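February, late evening

Today I was at the district meeting about the labour emulation awards, and I am still thinking of it.

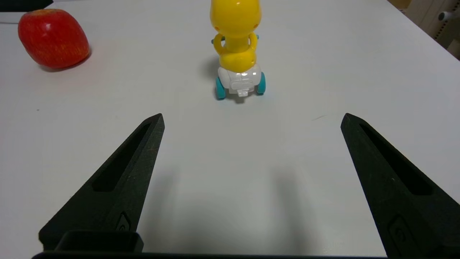 Marina Liapis read the report of the union branch for almost one hour. At the Vandel works 824 workers signed the pledge this year, and 37 are proposed for the honour list. I am glad for them, but I asked why only 18 come from the night shift. Volodymyr Lysenko answered that the foremen there do not send the papers on time. I did not like this answer.

Busisiwe Xaba supported me, and the list goes back to the branch for another week. Tomorrow I must write to Taras and ask for the missing names.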